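Workshop notebook, April
Lead assembly bench, Pernura job

Started a bit before 8 with the kettle on and the last of the Lullmont sheathing compound still sitting in its bag, which I'd promised Siobhán I would deal with before anyone else tripped over it. It's on the top shelf now, labelled, and if you need it for repairs please write down what you take, as we won't be getting that grade again once Petek change over their colour range.

Main job for the day was the strain relief on the Pernura patch leads. For anyone coming to this cold (hello Fionnuala, welcome back, hope the coast was lovely): the customer had been getting leads back with the jacket pulling out of the boot. The conductors were fine and the crimps were fine, every one I cut open looked as good as the day it left us, but the jacket had crept back far enough to show the inner cores. Not a safety matter at the voltages they run, but it looks awful and I wouldn't want to be sent one either.

My first thought was the boot moulding, and I spent far too much of the morning on that. I measured boots from the old bag and the new bag and couldn't find any difference worth writing down. Then I had a good look at the jacket itself. The newer drum is noticeably slicker in the hand, almost waxy, and when I wiped a length down with isopropyl the cloth came away with a faint grey smear. I rang Petek and had a nice long chat with their technical fellow, who thinks it may be a release agent carried over from the extruder, or possibly talc from the core that has migrated out at the cut end. He's going to look up the batch and ring me back. He also wanted to talk about his caravan, and I'm afraid I encouraged him.

So, the trial. I made up 20 leads, half of them wiped before moulding and half straight off the drum, same operator (me), same press, same settings as on the job card. Left them through lunch to settle and then hung each one from the pull fixture with the standard weight. The unwiped ones were a mixed lot. Most held, but 2 let go at the boot in just the way Pernura described, a slow creep and then a little sigh as the jacket came free. All of the wiped ones stayed put, and I had to lean on the last few quite rudely before I got any movement at all.

I'm pleased with that, though I'd like to see it repeated on somebody else's shift before we change the card. It's a small batch and I knew which were which while I was testing them, so there was plenty of room for me to be kinder to my favourites. Siobhán, if you have a free hour, would you make up another lot and let Fionnuala pull them without telling her which is which?

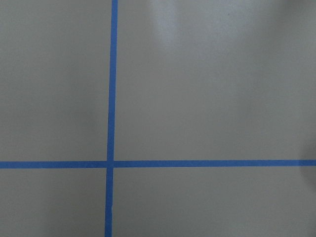 The other thing I want to try is a slightly longer strip-back, so the boot material has more of the braid to grab. Siobhán was doubtful when I raised it over tea, and she has a point: we went down that road on the Porkmont harness and ended up with stray strands poking out through the moulding, and a whole afternoon of trimming. But that was a coarser braid, and I think with the finer one we'd get away with it. I'll cut a handful and see.

Stock note while I remember. We have roughly 600 boots left in the black and hardly any in the grey, so please do trials in black only. I've asked for more grey but the lead time is dreadful at the moment.

Also, the small press is taking its time coming up to temperature again. I gave it longer and it got there, so I've left it alone, but if it's still sluggish next time we should have the heater cartridge out and check the connections. The spare is in the drawer under the crimp dies, behind the tin of ferrules.

Still to do: ring Petek back if they haven't rung me, section one of the failed leads and one of the good ones for the customer report, and find out who has walked off with the good side cutters. They have red handles and my initials scratched on them. I'm not cross, I'd just like them home.

Workshop notes, internal use only | Contact the assembly bench | Back to top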